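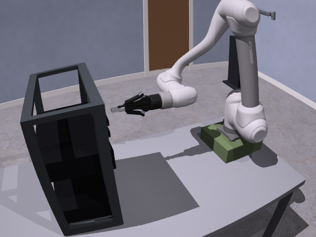 Reet, all — quick answer before I have to go, sorry it's late. Bean seed should not be drying in a closed cupboard in August, full stop. I lost a whole tray of Hudell climbers that way, gray fuzz on everything by the second week. What you want is air on all sides. The tall dark cabinet on the table is the sort of shape I mean, open framed, just posts and rails, no doors to shut the damp in. Only I'd push it back a bit, that one is close to the near edge of the table and a full load of trays is heavier than you think.

On 12 August Reet's message said (trimmed):

> We have the Fistesley beans in now and I put them in the pantry
> cupboard in paper bags. They still dent when I bite one. Is it
> safe to put them in jars yet? Also does anybody have the
> germination numbers from last year, I can't find them.
> Reet Vītola

No to the jars. If it dents it's too wet. Should crack or shatter, try the hammer test on a couple you don't mind losing. Tip the bags out onto trays, one layer, stir once a day. Keep out of direct sun. A small fan on low is fine, not pointed right at them or the chaff goes all over teh kitchen (ask me how I know).

Germination from my notebook, only the two I trust:
Fistesley — 100 sown, 12 failed
Gaillard — 210 sown, 132 up. Poor. Old seed, I think, and I sowed it too cold.

The Vidov I never tested so please don't count on it for the swap until somebody does. Damp paper towel, warm spot, check after a week.

Shelves. Two wide ones with a good gap beats five squashed together, the middle trays never dry if you stack tight. And a shelf that sticks out past the post is asking to be caught by an elbow.
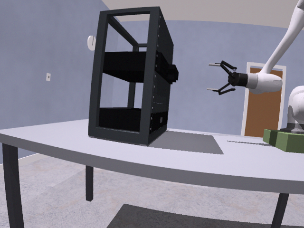

Open frame with two shelves, upper one sticking out past the right side post.

Mesh is better than solid if you have it. On a solid shelf prop the trays up on a couple of pencils or whatever so air gets under. Old window screens work well too, scrub them first.

Label every tray. Variety, year, who grew it. Pencil not marker, marker faded on me last summer and I ended up with a jar that just says "brown, good?"

Could whoever has the spare moisture packs bring them to the swap, I can take a dozen or so off your hands. Will send the Gaillard notes seperately when I find the other notebook.

Ojārs Paulauskas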